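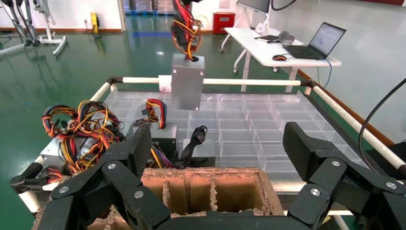 图1 三孔空心砖与透明分格盘

第四章 Jola 样品登记系统的设置与入库

4.1 本章的范围

本章说明怎样在一间新的建材样品室里设置 Jola 登记系统，以及怎样把砖、瓦、石材和小块涂料样板登记入库。读者已经按照第三章完成了主机的安装，并且有一个管理员账号。没有管理员账号的同事可以读4.5节以后的内容，前面的设置不需要做。

本章里说的“样品”，是指有独立编号的一件东西。一块砖是一件样品。一袋碎石也是一件样品，袋子里的石子不分别编号。一套色板的每一片都要编号，但是整套色板还有一个“套号”，见4.7节。

Jola 的中文界面和英文界面的菜单顺序不完全相同。本章按照中文界面来写。如果您看到的菜单与本章不一致，请先在右上角检查语言。

4.2 开始以前准备的东西

标签打印机一台，已装标签纸。
扫码枪一把，有线或无线都可以。
电子秤一台，最大称量3000克。
软毛刷、干布。
铅笔和登记表。停电的时候，或者网络不通的时候，使用登记表。

注意：不要用湿布擦没有上釉的砖和陶片。它们吸水以后重量会变，登记的重量就不准确了。

4.3 建立库位

库位是样品放的地方。Jola 里的库位有三级：房间、柜子、格子。请先画一张简单的平面图，再在系统里输入。以前 Ferkham 分室没有画图，先在电脑里建了库位，后来柜子的位置与编号对不上，我们用了很多时间来改。

1. 用管理员账号登录，打开“设置”，选择“库位”。
2. 点击“新建房间”，输入房间的名称。名称建好以后可以改，房间代码不可以改。
3. 房间代码用两个大写字母。Bradatden 主室的代码是 BR，Ferkham 分室的代码是 FE。
4. 在房间下面新建柜子。柜子从门的左边开始编号，按顺时针方向走一圈。
5. 在柜子下面新建格子。可以一个一个地建，也可以用“批量新建”。批量新建时一次最多建200个格子。
6. 点击“保存并锁定”。锁定以后，普通用户看得见库位，但是不能修改。

说明：Clegg 牌的抽屉柜每层有13个抽屉的位置，其中最下面一个是放干燥剂的，请不要给它建格子编号。如果已经建了，把它的状态改成“停用”，不要删除。删除后的编号系统不会再使用，编号中间就会有一个空。

小心：“保存并锁定”和“保存并清空”两个按钮靠得很近。清空以后没有办法恢复，只能从备份里读回来。备份的做法见第七章。

4.4 设置标签

标签有大、小两种。大标签贴在盒子和托盘上，小标签贴在样品上。

1. 打开“设置”，选择“标签模板”。
2. 选择大标签模板，打开“显示库位”和“显示二维码”。
3. 选择小标签模板，只打开“显示二维码”和“显示编号”，其他的内容放不下。
4. 把打印浓度设为80。浓度太高的时候，二维码的小方块会连在一起，扫码枪读不出来。
5. 打印一张测试标签，用扫码枪读一次。屏幕上出现“测试成功”就可以继续。
6. 如果没有出现，请把标签纸取出来，重新装一次，然后再打印。

多孔的砖，小标签贴在没有孔的侧面，并且选择比较平的一边。表面掉粉的砖不能直接贴，要先用软毛刷刷干净。刷了以后还是掉粉，就把标签系在棉线上，棉线穿过砖的孔。没有孔的，放进透明袋，标签贴在袋子外面。

注意：不要把标签贴在样品的切面上。来看样品的人常常要看切面。

4.5 登记一件样品

1. 把样品放在工作台上，用软毛刷除去浮灰。
2. 打开“入库”，点击“新样品”。系统会给一个临时编号，编号前面有字母 T。
3. 选择种类。种类不清楚的时候选“待定”，不要猜。
4. 输入名称。名称的写法是：材料在前，形式在后，颜色在最后。例如“陶土，空心砖，橙褐色”。
5. 称重。把数字写进“重量”一栏，单位是克。超过3000克的样品不在小秤上称，请在“重量”一栏选择“未称”。
6. 输入来源。来源可以是厂家、工地或者捐赠人。捐赠人不愿意留名字的，写“个人捐赠”。
7. 记录缺损。缺角、裂缝、掉边都要写，并写清楚在哪一面。
8. 点击“确认”。字母 T 消失，编号变成正式编号。
9. 打印小标签，按照4.4节的方法贴好。

说明：第四步里的颜色请在白天靠窗的地方看。晚上在灯下看到的颜色会偏黄或者偏蓝。Mal-soon Woo 为主室做了一份颜色名称表，放在主室工作台的文件夹里，登记时请尽量用表里的名称。表里没有的颜色可以加，加的时候用铅笔写，等每年十月整理的时候再一起写进系统。

4.6 分格存放

小样品不适合直接放在柜子里。它们要放进有分格的盒子或者托盘，一格放一件。

1. 选择格子比样品稍微大一点的盒子。样品拿出来的时候，手指要能够伸进去。
2. 给盒子打印一张大标签，贴在短边。
3. 在系统里打开“容器”，点击“新建容器”，输入行数和列数。
4. 从左上角的格子开始放，先放满第一行，再放第二行。
5. 每放一件，先扫容器的码，再扫样品的码。听到两声短音表示已经记下来了。
6. 听到一声长音，表示这个格子里已经有样品。请检查是不是扫错了行。
7. 全部放完以后，点击“关闭容器”。

重的样品放在下面的柜子，轻的放在上面。石材和玻璃不要放在同一个容器里。纸板隔板用久了以后边缘会起毛，纸屑掉在样品上面，每次盘点时请检查隔板，需要换的就换。塑料分格盘可以用清水洗，完全晾干以后再放样品。

小心：搬容器的时候用两只手托住底部，不要只抓住边。装满的容器请放在推车上移动。 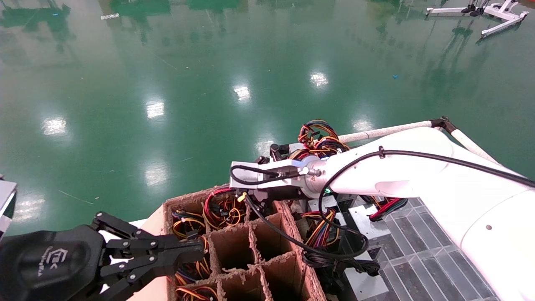

容器里有空格的时候，也可以关闭容器吗？
可以关闭，系统会把没有扫过的格子记为“空”。以后要再放样品，请先点击“重新打开容器”，放好以后再关闭一次。

4.7 成套的样品

有一些样品是一套的，例如一套色板，或者同一个窑里不同温度烧出来的砖片。成套的样品要先逐件登记，再合成一套。

1. 按照4.5节登记每一件。
2. 打开“套件”，点击“新建套件”，给它一个名称。
3. 用扫码枪依次扫每一件。扫的顺序就是以后显示的顺序。
4. 检查件数，点击“确认”。系统给出套号，套号前面有字母 S。
5. 打印一张大标签，贴在整套的盒子上。

一件样品只能属于一个套件。如果它已经在别的套件里，系统会显示那个套件的套号，您可以决定是移动它还是不移动。

借出一套的时候，扫套号就可以，不必逐件扫。归还的时候必须逐件扫。我们知道这样比较慢，但是以前只扫套号，少了一片色板，过了很久才发现。

4.8 常见的提示信息

“编号重复”
同一个临时编号在两台电脑上同时使用了。请在其中一台上点击“换号”，然后继续登记。

“库位已锁定”
您的账号没有修改库位的权限。请与管理员联系。

“容器未关闭”
上一个容器还开着，所以不能打开新的容器。先关闭上一个。如果上一个容器是别人打开的，请问过他以后再关闭。

“重量异常”
输入的重量与同类样品差得很多。请检查单位，再称一次。第二次的数字与第一次一样，就点击“仍然保存”。

“找不到打印机”
检查电源和数据线。两个都没有问题的时候，关闭 Jola，再打开一次，不需要重新启动电脑。

4.9 停电或者网络不通的时候

用铅笔填写登记表，一件样品一行。编号一栏先空着，样品旁边放一张小纸条，写上登记表的行号。恢复以后，按照行号的顺序输入系统，打印标签，再把小纸条取走。输入完的登记表请在右下角签名，放进主室的灰色文件盒，保存到下一次盘点。

借出和归还的做法见第五章。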